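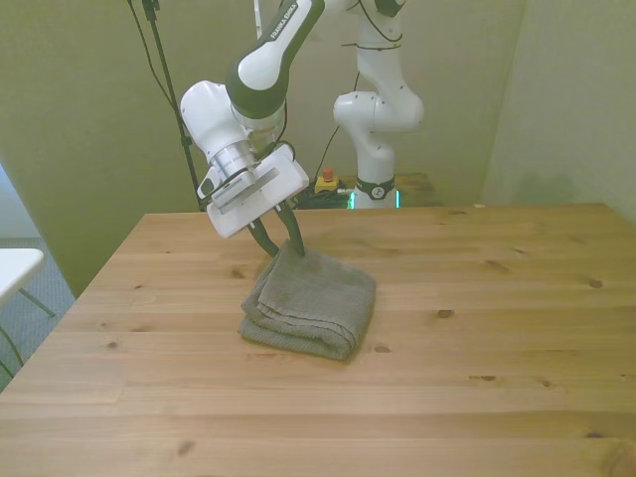 Toalha cinzenta dobrada fica alta de um lado e descaída do outro

Mihret Tufa
9 de abril de 2025

Tenho um jogo de toalhas de felpo cinzentas, marca Stöckli, 600 g/m². Dobradas em várias camadas, as dobras acumulam-se num dos lados em rolos grossos e o canto oposto, à frente, desce em direção à mesa. Dobro sobre uma mesa de pinho, superfície plana. A prateleira do armário tem 24 cm de altura livre e a pilha inclina logo à segunda toalha. O método é sempre o mesmo: metade, metade, metade. Há uma sequência melhor para esta gramagem?

3 respostas

Corina Nägeli
O problema está em dobrar sempre ao meio. Cada dobra ao meio obriga a camada exterior a contornar todas as anteriores, e em felpo de 600 g/m² essa diferença já se nota. Sequência que uso:
Estender a toalha e alisar do centro para as pontas.
Dobrar em terços no sentido do comprimento, com a ourela para dentro.
Levar as duas pontas curtas ao centro, deixando uma folga de 2 cm entre elas.
Fechar ao meio por essa folga.
A folga absorve a espessura da dobra final. Ao empilhar, alternar o lado da lombada: uma para a esquerda, a seguinte para a direita. A altura compensa-se e a pilha fica nivelada.

Treneck
Máquina de secar a 80 minutos e dobrar logo a seguir. Comigo resulta.

Carkine
A resposta da Corina está certa, com uma ressalva: em toalhas de rosto os terços ficam demasiado estreitos. Nesse caso, uma dobra ao meio no comprimento e depois terços na largura. O amaciador em excesso também deixa o felpo escorregadio e as camadas deslizam. Reduzi a dose em julho e as pilhas aguentam-se melhor.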